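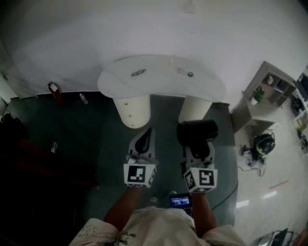
Iturra Hand-Held Gripper Pair

The Iturra pair is a set of two hand-held grippers for recording manipulation demonstrations without a robot in the room. The operator works with one gripper in each hand, and the recordings are used to train a two-arm policy. It was developed at Jenbridge by Gangadharan Mathew and Nithin Rai and is now supplied to other labs as a kit.

Tracking

Each gripper carries a white cube with black-and-white fiducial markers on its faces. The patterns differ between left and right, so the software can tell the hands apart even when they cross. A cube was chosen over a single flat tag because one face or another usually stays in view as the wrist turns. When all faces of a cube are lost, the Gollo recorder flags the gap and leaves it unfilled. You can set how long a gap may be before the episode is rejected.

Published result

The method was tested on a two-handed tabletop task: pick up an object with one gripper, pass it to the other, set it down upright. Training used 2218 demonstrations, of which 483 were recorded in rooms the test robot never visited. The trained policy was then run 1000 times on a fixed two-arm station. Most failures came at the handover — usually the receiving fingers closed too early. Leaving out the demonstrations from the other rooms made the policy noticeably worse when the table was changed, and made little difference when it wasn't.

A second set of 177 episodes, recorded by first-time users in May, is included with the download. These are slower and have more marker gaps. We suggest keeping them for validation.

In the kit

Left and right gripper, assembled
Marker cubes, fitted
Gollo recorder licence, one seat
Calibration board
Spare finger set

Before you order

The fingers suit light objects such as cups and small canisters. They are not meant for tools or anything sharp. Glossy floors and strong window light can upset marker detection, so run the calibration check in the room you plan to use. Mounting plates for the Mastuso arm are sold separately.

Page updated 08/10/2023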